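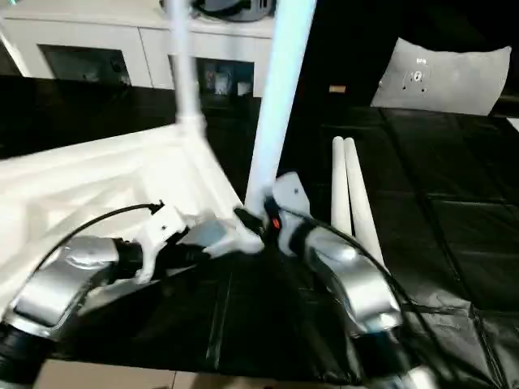

El suelo que tarda siglos en hacerse

Los alumnos de quinto de primaria de Umovville empiezan la unidad de ciencias naturales con una pala y un cubo. Cavan en una esquina del patio, donde antes hubo un huerto, y llevan la tierra al aula para separarla en bandejas. Encuentran raíces, piedrecitas, alguna lombriz y restos de hojas que ya no se reconocen. La maestra les pide que anoten lo que ven antes de abrir el libro.

El suelo suele ocupar poco espacio en los programas escolares. El agua y el aire tienen su día, su cartel y su canción, mientras que la tierra aparece como una capa marrón en el dibujo del ciclo de las plantas. Sin embargo, de ella sale la mayor parte de lo que comemos, y en ella se filtra y se guarda buena parte de la lluvia.

Un suelo fértil se forma muy despacio. La roca se rompe con el frío, el calor y las raíces, y los restos de plantas y animales se mezclan con esos fragmentos minerales. Hongos y bacterias descomponen la materia muerta y dejan nutrientes que otras plantas vuelven a usar. Formar un par de centímetros puede llevar varios siglos. Perderlos es mucho más rápido: una ladera sin vegetación puede quedarse sin ellos en unas pocas tormentas fuertes.

En Nevelberg, un pueblo de colinas con viñas y almendros, la escuela trabaja el tema con un experimento sencillo. Se preparan tres botellas de plástico cortadas a lo largo: una con tierra desnuda, otra con hojas secas por encima y una tercera con hierba sembrada unas semanas antes. Se colocan inclinadas, se riegan con la misma cantidad de agua y se recoge lo que cae en un vaso. El agua de la primera botella sale turbia. La de la hierba sale casi limpia. 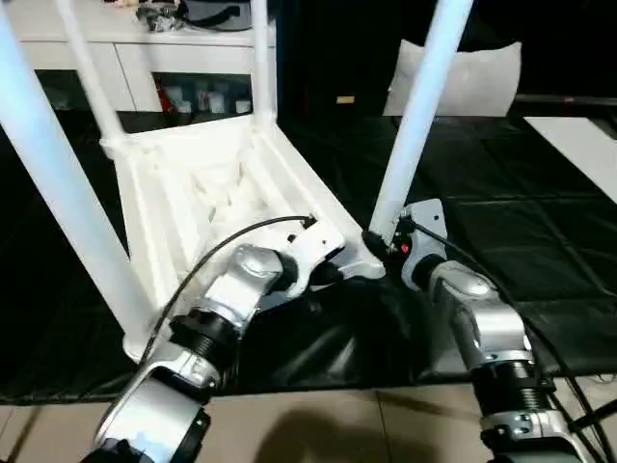 Según Raptis, lo que más cuesta es que los niños relacionen ese vaso turbio con el campo que ven desde el autobús, y por eso convendría repetir la prueba en otoño, después de las primeras lluvias, con tierra traída de casa.

La actividad forma parte de un cuaderno que la editorial Truniseo reparte en escuelas rurales. Se han impreso 2410 ejemplares, y la edición incluye fichas para medir la infiltración, un calendario de compostaje y un juego de cartas sobre los animales del subsuelo — el ciempiés es la carta más disputada. El cuaderno dedica dos sesiones a la erosión y casi dos al compost, que comparte la última hora con un repaso general.

El compost es quizá la parte más fácil de llevar a casa. Sirven las pieles de fruta, los posos de café, las cáscaras de huevo trituradas y las hojas secas. Conviene alternar restos húmedos con material seco y remover de vez en cuando para que entre aire. Si huele mal, suele haber demasiada humedad — se corrige con hojas o cartón sin tinta. La carne, el pescado y el aceite quedan fuera.

También se puede proteger el suelo en una maceta. Una capa de paja o de hojas sobre la tierra reduce la evaporación y evita que el riego la apelmace.

En Umovville, las bandejas siguen junto a la ventana hasta julio. Luego la tierra vuelve al patio, al mismo agujero del que salió.

Artículos relacionados
Por qué las lombrices salen cuando llueve
Cómo hacer un pluviómetro con una botella
Semillas que viajan con el viento
La vida bajo un tronco caído
Qué hacer con las hojas del patio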